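Fimano Arm Set-up Guide
Section 5: Laundry tasks

Read this before you give the arm any cloth work. It can pick up and spread a single towel on a padded table. It cannot yet be left alone with a full load, and it does not sort.

5.1 Placing the towel

1. Cover the table with felt and pull it tight over the edges.
2. Drop one towel near the middle. Do not smooth it out.
3. Park the gripper beside the towel with the fingers open and clear of the felt.

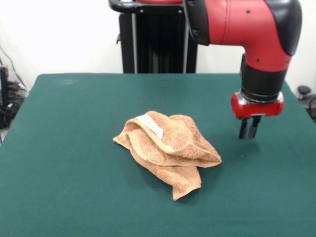
Oltmanns wrote to us that a person folds the same towel before the arm has found a corner, and asked why anyone would wait. For one towel, we agree. The laundry mode is meant for trials and slow, repeated work.

4. Start the program at low speed. The fingers go down to the cloth and close on a raised fold.

Caution: Keep hands off the table while the arm is powered.

Note: Thick terry may bunch under the fingers. Stop, open the gripper and start over from step 2.

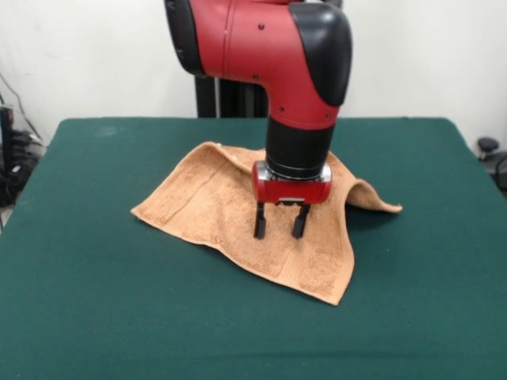
5.2 Finger pads

Check the pads every 1,000 grips. Replace them at 3,000, or sooner if cloth slips. Use Daka pads only.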